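Skudent Accessories — Product Range Meeting
Minutes, 2023-07-09

Status: approved by circulation, one correction under item 3.

1. Minutes of the June meeting
Accepted as written. The open action on strap width tolerances was moved to item 3.

2. Sales of the current range
The Preseso belt line remains the best seller in the range. Nearly 600 belts shipped in the period, against a plan of 52 per store account. The reversible black and tan model accounts for most repeat orders. The 35 mm width sells better than the 30 mm width in all regions, and the meeting agreed to stop making the 30 mm width when present stock is used up.

Scarf sales were below plan. Two causes were discussed: the late arrival of the printed styles and the retail price. No decision was taken on price. Sales will report separately on the plain styles, where the late delivery did not apply.
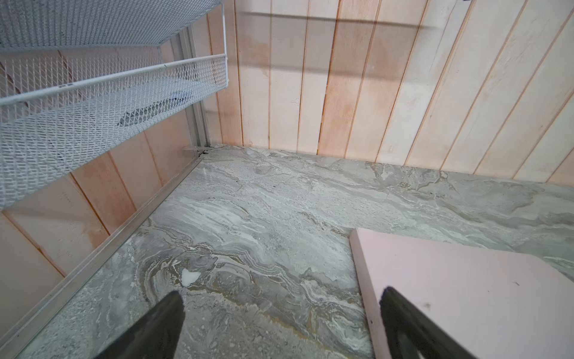 Card holders were on plan. Returns on the card holder are low and relate mainly to edge paint lifting at the corner of the outer pocket. The supplier has changed to a two-coat process with a longer drying time between coats. The change applies to new stock only.

3. Strap and buckle specification
The tolerance on finished strap width is set at plus or minus 0.5 mm, measured at three points. (Correction: the draft minutes gave this as 0.05 mm.) Straps outside the tolerance bind in the keeper loop and mark the grain side.

Pruvost submitted two buckle finishes for the fall range, brushed nickel and dark bronze. Both passed the rub test. The dark bronze showed slight color change at the prong tip after the salt spray test. Pruvost is to resubmit the prong with a thicker top coat. The brushed nickel is approved without conditions.

It was asked whether the buckle could be made removable on all belts so that customers can shorten them at home. Technical will cost a screw fixing against the present snap fixing — the screw adds a step at assembly and needs thread lock. 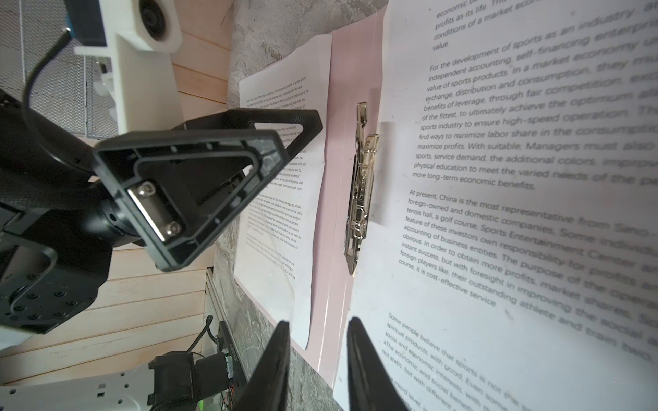

4. Fall range: Stora tote
The third sample of the Stora tote was reviewed. Handle drop is now correct. The base panel still sags under the test load, and a stiffer board was requested. The inside zip pocket is to be lowered by 20 mm so that the pull clears the top hem.

The sample weighs 1,071 grams. The target is under 1,000 grams. Most of the excess is in the lining and the metal feet. Options are a lighter twill lining or four feet in place of five. The lining option is preferred, subject to a tear test. If the tear test fails, the foot count will be reviewed at the next meeting.

Colors confirmed: black, chestnut, dark green. The cream version is dropped from the first order on account of dye transfer from denim.

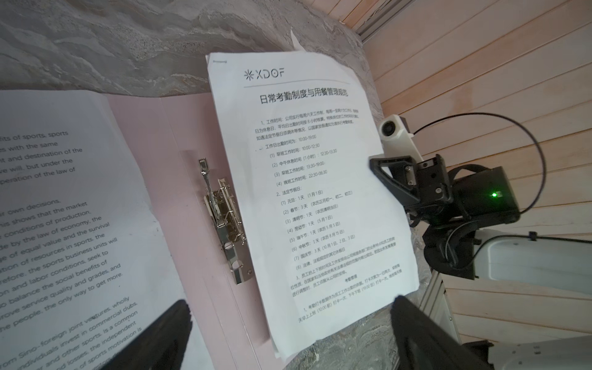

5. Care cards and swing tags
Text for the care card was agreed with one change: "wipe with a dry cloth" replaces "clean as needed." The swing tag keeps the present size. The hole moves to the short side so that the tag hangs straight from the buckle bar.

6. Actions
Technical: cost of screw fixing, all belt widths.
Technical: tear test on lighter twill.
Purchasing: resubmitted bronze prong from Pruvost.
Purchasing: stiffer base board for the Stora tote, fourth sample.
Sales: report on plain scarves, by account.
Sales: list of the 11 accounts still holding the old card holder.

7. Other business
The request for a watch strap in the belt leather was noted and held over.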